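Workshop > Galleries > Handheld grippers, round two

Hi again! I finally got to spend a few evenings with the Grallier and Jondetar handhelds, and a bunch of you asked for pictures, so I'm starting the gallery with the Grallier pair. We logged 2,266 grasps between the two brands in November – almost all of them on clothes, because clothes are where my old jaws kept letting me down.
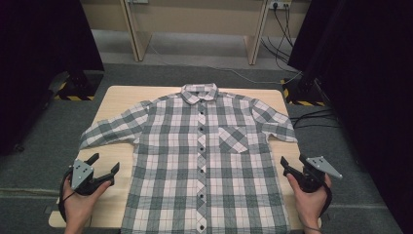 The Grallier handles won me over pretty fast. I have small hands and I can still wrap my fingers all the way around, which I can't say for the Jondetar (I had to quit after 11 shirts with that one and shake out my wrist). Plaid is my favorite for this kind of comparison, since a crooked fold shows up in the checks right away, and the buttons down the front give me a center line to work from. The gray plates on top take our Iyamu camera mounts, two screws each.

Nicanor Pereyra likes the Jondetar better for collars and we're still arguing over it. His shots go up next, along with the Gronov controller once I get the lag under control – version 3 firmware is much better than 2, but it still hiccups when both jaws close together.

Last updated: November

Contact | Copyright Workshop Galleries | Back to top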